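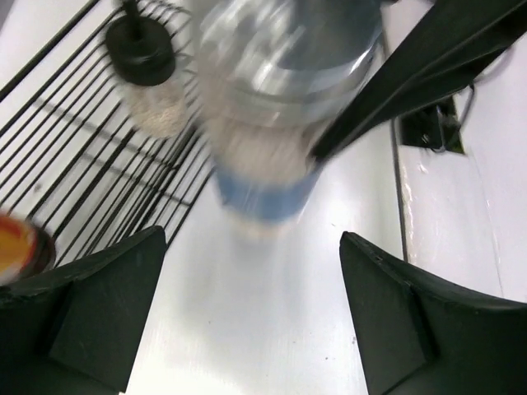
Refill scheme for household bottles extended in Bevthorpe

The Bevthorpe household refill scheme is to be extended to a further five collection points from August, following a review of the first stage. Residents will be able to hand in clear plastic bottles at any of the new points and collect refilled ones in exchange.

The scheme opened in the spring at two sites, the Drulurel Centre and the Brirkent Road library. In that time 762 bottles were returned, most of them by households living within walking distance. The review found that residents who lived further out were willing to take part but did not wish to make a separate journey. The additional points have therefore been placed in shops and public buildings along the existing bus routes.

Washing-up liquid, hand soap and laundry liquid will continue to be offered. A fourth product, a general surface cleaner, will be introduced at the Drulurel Centre and made available elsewhere if demand allows. The price of a refill remains at 40 pence below that of a new bottle.

Residents are asked to rinse bottles in warm water and to stand them upside down on a rack until they are fully dry. Bottles returned with water inside cannot be refilled on the same day and must be sent back for drying, a step that accounted for most of the delays reported during the first stage. Caps should be washed separately and handed in with the bottle. Paper labels may be left in place.

Bottles which have held bleach, drain cleaner, paint or motor products will not be accepted under any circumstances. Cracked or badly dented bottles should be placed in the ordinary plastics recycling at home.

Filling and checking will be carried out by Sakalauskas, the supplier appointed for the first stage, whose contract has been renewed on the same terms. Each bottle is inspected before filling and marked with the name of the product it contains. Residents are reminded not to use a refilled bottle for food or drink.

The collection points will be open from 9 am to 4 pm. The Drulurel Centre will also accept bottles until 7 pm on one evening each week, to be announced at the centre. A leaflet listing all sites and the products held at each is available from the library and will be delivered to homes in the outlying parts of Bevthorpe before the new points open.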